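Chamado 2344 – Cadeira de escritório, encosto de tela: estalo e folga ao reclinar
Local: sala aberta, mesa branca quadrada
Aberto por: Svitlana Kostiuk
Responsável: Orysia Karpenko
Prioridade: normal
Status: aguardando peça
Abertura: junho de 2024

Relato inicial (Svitlana)
A cadeira preta que fica na mesa quadrada estala quando alguém se encosta. O encosto também cede um pouco para a esquerda. Com a cadeira vazia não faz barulho. Em maio já tinha um rangido, mas era fraco e ninguém abriu chamado. Não é a mesma cadeira do chamado 142, aquela era da mesa comprida.

Verificação 1 (Orysia)
Olhei primeiro a tela e a moldura do encosto. O barulho não vem da tela. Apertando a moldura com a mão dos dois lados, sem ninguém sentado, não estala. Com peso no assento, estala na parte de baixo, onde a moldura estreita e encontra a peça central.

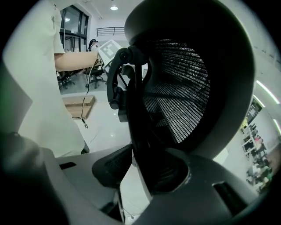
Reapertei os parafusos do suporte com chave Allen de 5 mm. Dois estavam frouxos, o da esquerda girou quase uma volta inteira. Depois disso a folga lateral diminuiu bastante. O estalo continua, mais baixo.

Resposta (Svitlana)
Usei a cadeira a manhã toda. Melhorou, mas ao levantar ainda dá um estalo seco. Pode ser o piso? O pessoal comentou que naquele canto ele não é bem nivelado.

Verificação 2 (Orysia)
Testei a cadeira em outro ponto da sala, longe da mesa, e o estalo é igual. Descartado o piso. Virei a cadeira e conferi os rodízios um por um, todos encaixados. O pistão sobe e desce normalmente. Devolvi a cadeira ao lugar e deixei a mesa como estava, com o vaso de flores amarelas no canto. 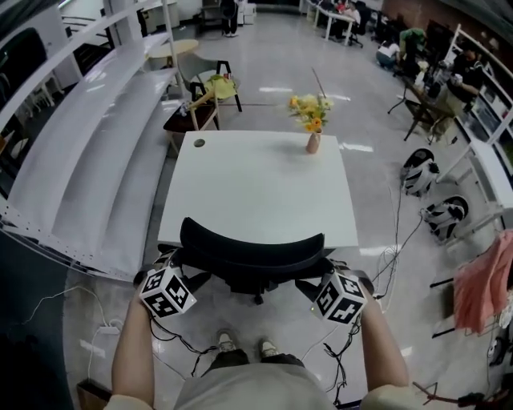 Falta trocar a bucha do mecanismo de reclinação. A Kornari, que vendeu as cadeiras, confirmou que a bucha é vendida separada e que não precisa mandar a cadeira inteira. A Asfaw tem uma similar, mas não garante o encaixe. Pedido feito na Kornari, quantidade 2 – uma fica de reserva no armário.

Orientação até a troca
Pode usar a cadeira, com o encosto travado na vertical. Não lubrificar a junta com spray, atrapalha a montagem da bucha nova. Se a folga lateral voltar, avisar neste mesmo chamado.

Resposta (Svitlana)
Certo. Travei o encosto e avisei quem usa a mesa.

Próxima ação: montar a bucha quando chegar e testar com peso antes de fechar.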